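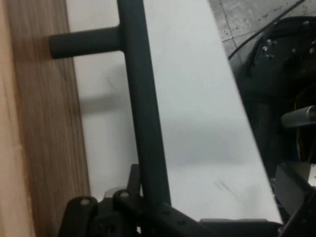

Birutė Vaher told me right off that I'd been asking the wrong question. I'd called her up to talk about why small electronics shops lose money on prototype builds, and she wanted to talk about quotes. Slow quotes!

"A customer sends a bill of materials on a Monday and hears back the next week," she said. "By then they've placed the order with somebody else."

She runs quoting at Pakley, a board assembler with almost 370 customers on the books, most of them tiny. When she started, a quote took 15 days (I made her repeat that). Now it takes five, and she still grumbles about it.

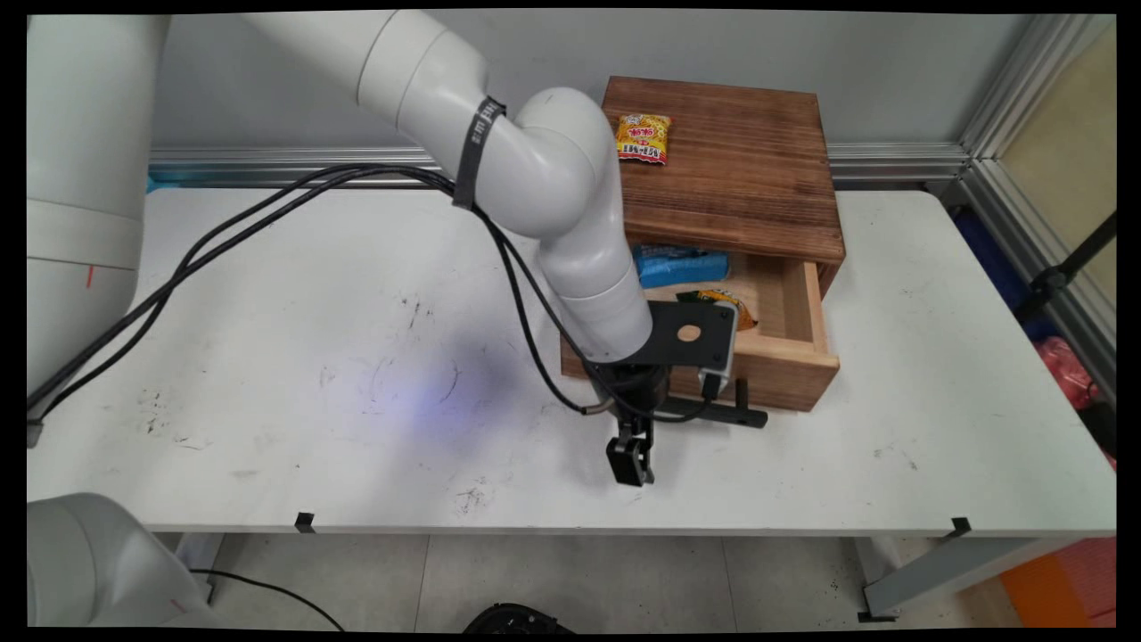 White robot arm and gripper beside a small wooden drawer unit.

So what changed? Mostly the parts list, she says. Her team used to price every line from scratch, down to the last resistor. Last May they put 700 common parts on a fixed price sheet and quit calling distributors about them.

Gerrit Cele, her counterpart over at Josberg, thinks the sheet is risky. "Prices move and you eat the difference," he told me when I tried the idea out on him. I took that back to Birutė and she laughed.

"Sure, we eat it sometimes. It's pennies on a small build. Ask Gerrit how many jobs he lost waiting on a capacitor price."

I did ask. He said he'd have to get back to me.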